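3.2 Arrangement of small decorative objects on shared tables

The second part of the study dealt with the objects that people place on a table which has no fixed use. Tables of this kind were common in the Rallton building, where a round wooden table often served for meals, short meetings and the sorting of mail within a single day. We were interested in how framed prints, cut or artificial greenery and everyday containers come to share such a surface, and in which of them are moved first when space is needed.

Participants were asked to set out a framed print together with whatever else was already on the table, and to continue until they were satisfied with the result. No model arrangement was provided. Sessions lasted 10 minutes at most, and the first round was completed in November. Chairs were left where participants had put them.

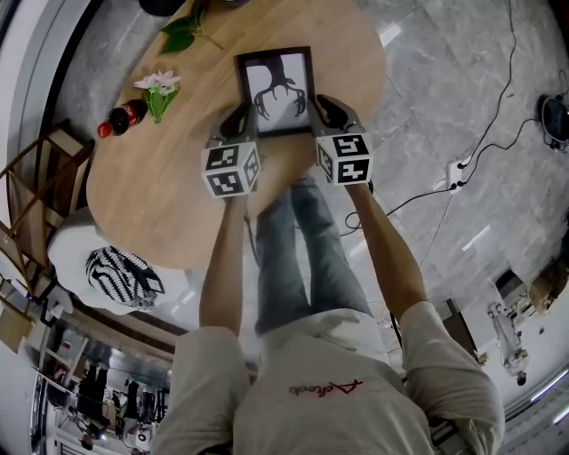 The framed print was in most sessions the first object to be handled and the last to be adjusted. Participants treated it as the item that gave the table a front, and the remaining objects were then placed in relation to it. Greenery was handled differently. A leafy sprig or a single flower was usually laid flat and left near the rim, and it was seldom given a position of its own until the print had been settled. Drink bottles were regarded as temporary, although several stayed on the table to the end of the session. This agrees with the account given in the Pandar housing survey, in which household members described bottles and cups as "not really part of the table."

Figure 3. Round table with a black-framed print of a dark, branching form, a small Coca-Cola bottle, an artificial flower and a green sprig.

The setting also deserves comment. Rooms with large windows present a known difficulty for the placing of prints, as glare on the picture surface leads people to turn the frame away from the light. For this reason the blinds were kept down during the sessions — a narrow strip of the outside remained visible below them — and the ceiling lights were left on. The Kovalchuk protocol, which we followed in other respects, calls for daylight only. We departed from it on this point in order to keep conditions comparable between morning and late afternoon.

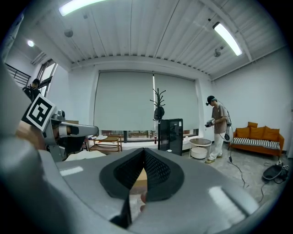
Vol. 44, p. 55

Packing material was a further source of variation. Cardboard and boxes kept within reach of the table were at times used as supports or as a place to set things down, and such use was recorded in the session notes without being scored. The Asgate coding sheet has no category for it. A revised sheet, with separate entries for supports and for objects set aside, was adopted on 28th February and applied to all later sessions.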